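Ninetti asks buyers to look twice at the small-room desk

Furniture maker publishes its own list of complaints alongside the updated Cletora desk, and declines to call it a solution to anything

FOR IMMEDIATE RELEASE

Ninetti today announced an updated version of the Cletora, its long white desk for small rooms, with a rounded front corner and a shallow curve cut into the front edge. The company would like to say at the start that a desk will not make anyone tidy, creative or calm. It has read a good many announcements promising those things, including two of its own from earlier years, and it no longer believes them.

The Cletora is a work surface. It goes on sale in February at a price of $618, legs included. It comes in white only, in one length, and there are no plans for a walnut version whatever the dealers may have heard.

The change to the front edge is the main news. Furniture makers have been putting curves into desks for decades and claiming great things for them, and Ninetti went into this one with doubts. A curve costs more to cut than a straight line. It also takes away surface, which people in small rooms are short of to begin with. The company made 20 trial tops and placed them in spare bedrooms, back offices and one former pantry. After 89 days it asked the people using them what they thought.

The answers were mixed. Most liked the cutout for standing or sitting close to the work, and said they reached the back of the desk more easily. Several said they had not noticed it. One household had turned the desk around so that the curve faced the wall, and liked it better that way. Ninetti kept the cutout, made it gentler than the first drawings, and makes no claim about posture, health or output.

The rounded corner was an easier decision. In a narrow room a long desk often has to stand at an angle or run close to the path to the door, and people walk into the end of it. A square corner catches a hip or a coat pocket. A round one catches less. That is as far as the company is willing to go, and it notes that a person walking fast enough will still get a bruise.

Then there is the finish. White desks photograph well in empty rooms on the day they are delivered, and the trade has leaned on that for too long. A pale top in daily use picks up scuffs and smudges, and the Cletora is no exception. Smudges generally come off with a damp cloth. Scuffs may or may not, depending on what made them. Ninetti has looked at coatings sold as "mark-proof" and was not convinced by any of them, so the updated desk does not have one and the price does not include one.

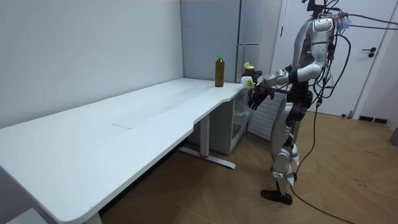 Tzanetos thinks the company is still being too kind to itself, and wrote in to say that a white top in a working room is a mistake from the first week, that a damp cloth only moves the dirt around, and that a mid-gray would have saved everyone the trouble. Ninetti does not fully disagree. Gray was tried. It hid the smudges and made dark rooms darker, and the trial users who had it asked for lamps. The company decided that visible marks were the smaller nuisance, though it accepts that others will see it the other way and should buy a gray desk from someone else.

Cables are the other standing complaint about desks of this type. Many competing models now come with trays, clips, sleeves and a round hole with a plastic cap that goes missing. Ninetti tested four of these arrangements and found that people used them for a short while and then let the cables run down to the floor as before. The updated Cletora has no cable tray. Buyers who want one can add any clamp-on type, and the company would be glad to hear from anyone still using theirs a year later.

Buyers should also measure. A long desk in a small room is a bargain with the rest of the furniture, and it is often the chair that loses. The company suggests laying the outline on the floor in masking tape and living with it for a few days before ordering. If the tape gets stepped on all the time, the desk will be in the way too – and returning it means taking the legs off again.

Assembly takes two people. The instructions have been rewritten after complaints that step 4 showed the top upside down, which it did. Touch-up paint is not supplied, as Ninetti has yet to find one that looks better than the scuff it covers.

The desk will be sold through Isano showrooms and directly by the company. Showroom models will be left out for customers to lean on, write at and set things down on, and the staff have been asked to wipe them at closing time and otherwise leave them alone. Anyone deciding on white should look at one late in the afternoon, after a day of other people's hands.

Ninetti makes desks, shelving and storage for small homes and workrooms. Samples of the white top are available to press and dealers on request. They arrive clean – please use them before writing about them.

Contact: Ninetti Press Office | © Ninetti. All rights reserved. | Back to top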